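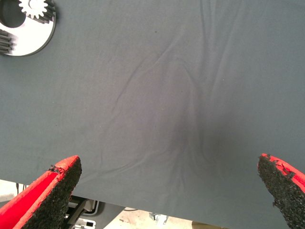 Nordin bench cloth, with the gear plate from my Ulitz 311 in the top corner

Nordin bench cloth review: a grey sheet I've grown oddly fond of
By Idalina Frade, November
Last updated: November, washing section added

I bought this for the Ulitz 311, which is a geared display model with far too many little parts in it, and I've ended up with much more to say about the cloth than the model. The Ulitz will get its own write-up when I've finished it (don't hold your breath, I'm still on the second bag).

So, the cloth. It's a big plain sheet of grey fabric that you spread over whatever you're working on. No printed grid, no pockets, no magnets sewn into the corners. Nordin sell it in grey or green and I went for grey as my last mat was a bright green thing that gave me a headache under the lamp. The colour is lovely to work on. It's a slatey grey, a bit bluer or a bit warmer depending on the light, and completely matt, so pale parts stand out beautifully against it. I can put the gear plate down, look away to read the instructions and find it again straight off, teeth and all. With the Loramon mat I had before, anything pale and shiny just vanished into the glare and I'd be patting about for it like someone who's lost their glasses.

The surface has a very slight fuzz to it and that's what I like most. Small gears stay where you put them. On a bare table they skate off if you so much as breathe, and I've spent more of my evenings than I'd like on the carpet with a torch. I dropped a tiny screw onto the Nordin from a fair height (by accident, I'm not that scientific) and it just sort of sat down. It's quiet too, which matters if you do this after everyone else has gone to bed!

Now the moaning. It creases. Oh, it creases. Mine came folded up small in a paper sleeve and I thought the lines would drop out after a day or two on the table, and they didn't. Then you get new ones on top, because every time you lean over and drag your sleeve across it you pull up another little fan of wrinkles. For big flat pieces it makes no odds. For anything round and thin it's a pain, as they roll down into a fold and sit there looking innocent. I now smooth it with the flat of my hand before I open a bag of parts — it takes a second, but I do forget.

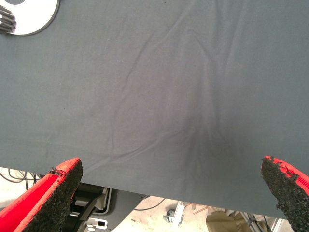 Loads of room left over, and the wrinkles I keep going on about

My friend Merike Hunt has the same one in green and she clips hers to the table edge with those springy tablecloth clips. She says it stays properly taut that way. I've tried it and it does help with the dragging, though not with the folds that are already in it, and I caught my cuff on a clip and nearly had the lot over. I've gone back to letting it lie loose.

The other thing is fluff. Being dark and a touch fuzzy, it shows every speck. If you have a cat, or a jumper, you'll see all of it. I give mine a going over with a sticky roller before I start, then take it outside and shake it when I've finished (after checking for parts, please check for parts).

Washing, as a couple of you asked. I've done it 3 times now on a cool wash and hung it over the door to dry. The colour hasn't shifted that I can see. It comes out more crumpled than ever, so I ironed it on low from the back, and it was gorgeous and flat right up until I folded it to put away. Merike rolls hers round a cardboard tube, and I really should copy her.

One grumble about the size. I didn't measure my table first, and there's a good amount of cloth I never use when I've only got one sub-assembly out. I'd still go big again. You want somewhere to lay the finished bit while you faff about with the next one, and I always spread out more than I mean to.

I also looked at the Brusavow folding tray, which has a raised lip and would stop things rolling off altogether. It's a nice idea but it's narrow, and it costs a lot more than a piece of fabric. If you work on your lap on the sofa, get the tray. At a table I'd stick with the Nordin.

Would I buy it again? Yes, and I'd ask them to post it rolled. Postage was £3 on top and mine arrived in 2 days.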